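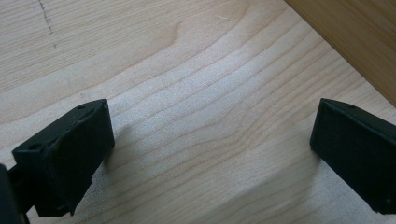 Section 4: Teaching It a Chore (Bare Board Setup)

Read this section before you read the sales brochure again. The brochure says the Prulia will "take on the shop." The Prulia will take on one small corner of the shop, on a good day, once you have done the 11 steps below. Plan on an afternoon. Plan on supper being late.

This revision (4/24/19) replaces the loose sheets that Hammad Talpur taped inside the lid of the crate. If you have the sheets, throw them out. Two of them were about a different machine.

4.1 What it can do at present

The chores below have been run at the Grindville shop by people who had other work to do and were not inclined to be generous.

Picking up a part from a clear, flat board and putting it in a bin: yes, if the part is thicker than a pencil.

Picking up a washer: sometimes. It will make several attempts with great dignity.

Wiping down a bench: it will move the dust to a new location.

Sorting screws by length: no. Shoaib Gilani can do a coffee can of them during one phone call, and he is not for sale.

Folding a shop towel: see Section 9, which is short.

4.2 Before you start

You will need a flat wooden work surface, a soft pencil, a straightedge, a clean brush, the hand controller, and the part you want moved. Use a part you have several of.

CAUTION: Keep your hands out of the gap whenever the green lamp is lit. The fingers close slowly, but they close on whatever is there, and they don't have opinions about what it is.

CAUTION: Tie back hair and take off lanyards. This goes for visitors too, and for managers giving tours.

4.3 Setting up the board

1. Clear the board completely. This means the coffee as well.

2. Brush off the sanding dust. A little left in the grain does no harm. A drift of it will be treated as a part and picked up, or at any rate picked at.

3. Check that any upright panel meets the board in a clean line. The Prulia uses that line to work out where the world stops. If you are working inside a box or against a fence, push the joint tight.

4. Draw your layout marks lightly in pencil. Do not use marker. Faisal Shaikh used marker, and the machine spent a morning trying to lift a line.

5. Switch on at the wall, then at the base. Wait for the second beep. The first beep means only that it is thinking about it.

6. Bring the fingers down over the board with the hand controller, set to SLOW. There is a FAST. Leave it alone until Section 6.

7. Open the fingers all the way and stop with bare wood between them. Look at the gap from both sides. Then press MARK.

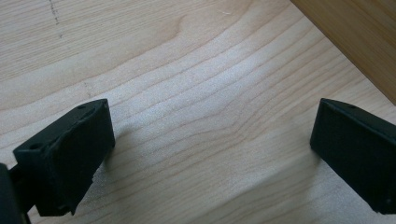
Figure 4-2. Fingers open over the bare board, nothing in the grip. Upright board at upper right.

8. Place your part between the fingers, press CLOSE, and let go of the controller. Most people find letting go the hardest part of the procedure.

9. Lift, carry, and release over the bin, using the controller. Press KEEP if you liked it and DROP if you didn't.

10. Repeat step 8 and step 9 until the counter on the display reads 15. Move the part a little each time. If you put it in the same spot every time, the machine learns the spot and never looks at the part.

11. Press RUN. Stand back, and have the stop button where you can reach it without walking.

NOTE: If the machine goes through the whole motion beautifully with nothing in its fingers, it has learned the dance and missed the point. Press STOP, clear the memory, and start again at step 7.

NOTE: Strongly figured wood can confuse it. Where the grain bends and loops, the Prulia may decide that a swirl is a small object and go after it. Turning the board often helps. So does a plainer board, though Sobia Siddiqui, who wrote the grain settings, takes this as a personal remark. Her settings are on menu page 3, under TEXTURE. Start at 2 and go up by ones.

4.4 Looking after the fingers

The finger blocks are a wearing part. Chips along the lower edge are normal and don't affect the grip. Chips on the flat inner face do, and the block should be changed.

Check the mounting screws weekly. A loose block will still close, only a little sideways, and you will spend an hour blaming the software. We have spent that hour for you, more than once.

Spare blocks are part number 740, sold in pairs. You can't order just the left one. We have asked.

CAUTION: Don't oil the fingers. Someone always wants to.

4.5 How long until it can run the shop?

This question reaches our support desk more than any other, usually by way of someone's brother-in-law. In August we gave Khang Nông a stopwatch and a box of 595 mixed parts, and set him against the machine on a single board. Khang was done before lunch. The Prulia worked through the night without complaint, and by morning it had moved a respectable share of the parts, along with a pencil stub and the corner of its own instructions.

So it is slow, and it doesn't get bored, and you should pick its chores with both facts in mind. Give it the dull job that can wait until tomorrow. Keep the job that has to be right by three o'clock.

As for the house: customers have asked about dishes, laundry, and in one case a cat. The Prulia is not rated for water, cloth, or anything that objects. The Pedside attachment, which clamps to a table leg, will hand you a slipper if the slipper is placed exactly where the slipper was last time. Owners of the older Ghauri base will need the adapter plate before fitting it.

4.6 If it stops in the middle

One long beep: it has lost sight of the panel line. Check for shadows, then repeat step 3.

Two short beeps: the fingers met something harder than expected. Look before you reach.

No beep, no motion, lamp still green: wait a full minute. If nothing has happened by then, press STOP, switch off at the base, and go on to Section 5.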